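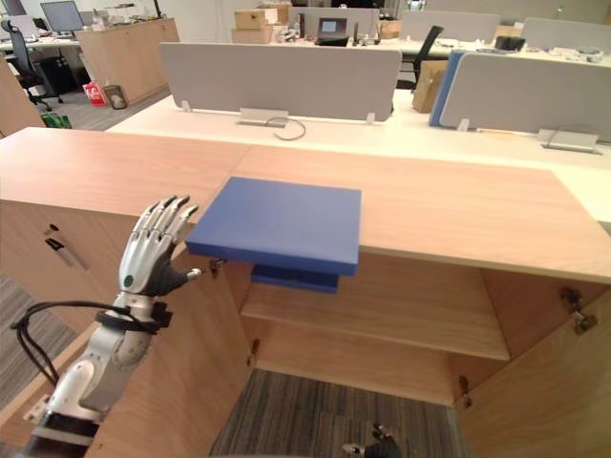
Fitting and Adjusting the Doors

With the doors swung open you can get at the hinges comfortably, so take your time over this part of your Jarwood cabinet – it makes all the difference to how the doors hang.

11. Clear everything off the cabinet top, including any folders or boards left lying near the front edge.

12. Open both doors and turn each hinge screw a little at a time, closing the door now and then to check the gap.

13. When you are happy with the gap, load the inside shelf, heaviest things first.

Note: On carpet, please check the doors again after 2 weeks, as the cabinet may settle.

Caution: Keep fingers well clear of the hinges when closing the doors.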